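About the Drundley group

Drundley is a small research group working on contact-rich household tasks for humanoid robots. Our subject is wiping: how a policy trained on demonstrations should control pressure and coverage on curved, reflective surfaces. The washbasin is our main test piece. Glossy ceramic gives poor depth readings, and the change from flat ledge to sloping bowl shows up faults in a controller quickly.
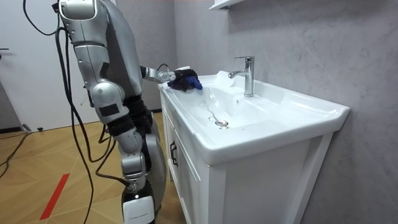

Cloth held at the back corner of the basin rim.

Our method is called Nimlow. It divides the basin into regions - rim, ledge, wall and floor - and learns a separate contact model for each. A small planner chooses the order of regions and decides when to lift the cloth. The training set holds 3,071 demonstrated strokes, recorded over 212 sessions.

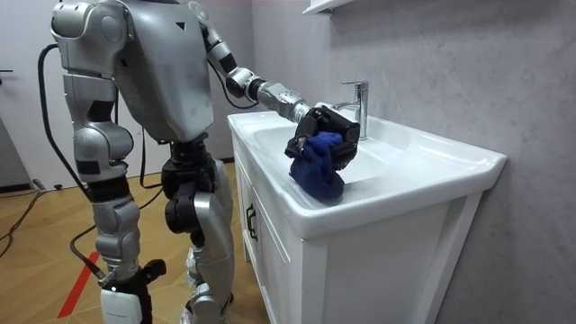

Wiping inside the bowl, one arm extended.

The bowl wall remains the hardest region. The cloth bunches under the gripper, so the contact patch changes shape during a stroke. Nimlow estimates the patch from wrist force and does not try to model individual folds. Strokes are kept short and the estimate is reset after each one.

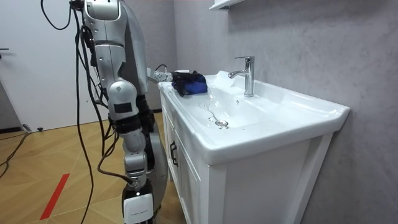 Gripper and cloth on the left deck, beside the mixer tap.

Ledge strokes use the same controller with a lower force limit. In our last evaluation of 309 trials, the region-based model left less residue than a single model trained on the same data. The gain was largest on the bowl wall and small on the flat ledges. Neither model dealt well with marks close to the drain, and this is the subject of our present work.

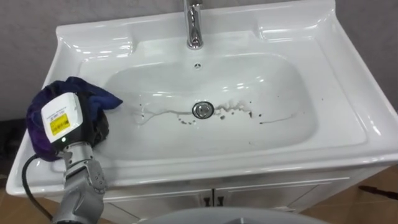

Skallanness, November

The evaluation protocol has been revised. Residue around the drain is now scored separately from the rest of the bowl floor, and the force limits are fixed before each block of trials. The Robichaud report, our internal account of the method, runs to 70 pages and is being updated to match. Research groups may request a copy through the contact page.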